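Home | Data | Notes | Open Days | Contact

May, posted by the Irnstead kitchen team

# Utanano Open Day Set

What we have: 2,434 short clips from the open day at Irnstead, where the Skilero project let the public watch an arm work in a kitchen for an afternoon. Visitors had been promised the future. They got a machine thinking hard about breakfast, and quite a few of them stayed for it, which we put down to the free coffee.

The doors opened at 2 p.m. The arm was ready a little later than that.
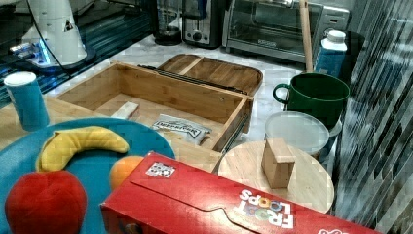
We kept the props cheap and easy to replace. Fruit gets grabbed a lot in this line of work, and so does bread, and people feel strongly about seeing real food dropped on a floor. Anything you could buy in a grocery store or saw out of scrap was fair game. Please don't write to us about the nutrition.

## What the arm was asked to do

Tasks were read out by whoever was running the station, and the same few came up over and over. Fruit and the plate took up most of the first hour. The crowd had opinions on how to go about it and shared them freely with the arm, which has no microphone.
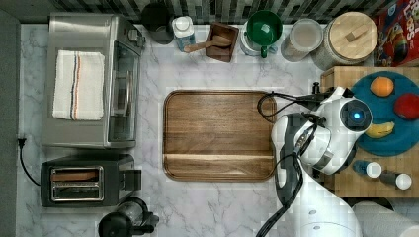
## The drawer

The second half belongs to the bread box, known in the labels as Gu (somebody typed it once and it spread). The instruction was "open the drawer." Small children can do it. We had set aside 300 clips for it and kept 88, mostly on account of elbows in view and one long argument over what counts as open. 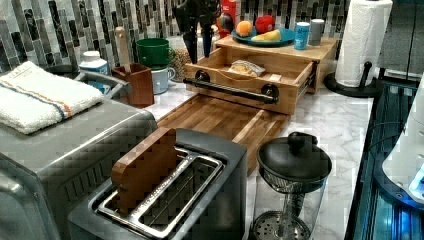 *Bread box drawer open, gripper overhead, plate of fruit on top.*

The label file has one line per clip: task, station, outcome. Outcome is "yes," "no," or "sort of." We tried to get rid of "sort of" and could not. 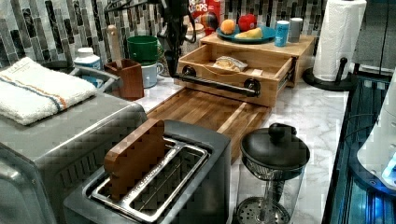

*Gripper tip close to the drawer handle, wooden slice in the toaster.*

## Known problems

- Station names change partway through the set. Trust the label file over the folder names.
- Sound was removed. You are missing mostly advice.
- Lighting follows the weather.
- The kitchen is one kitchen. A model that does well on it has learned that kitchen, and we would go easy on the press release.

## Use

Free for research and teaching. If you find a clip filed under the wrong task, send the clip name and the right task through the Contact page. Fixes go in with the next release, whenever we get to it.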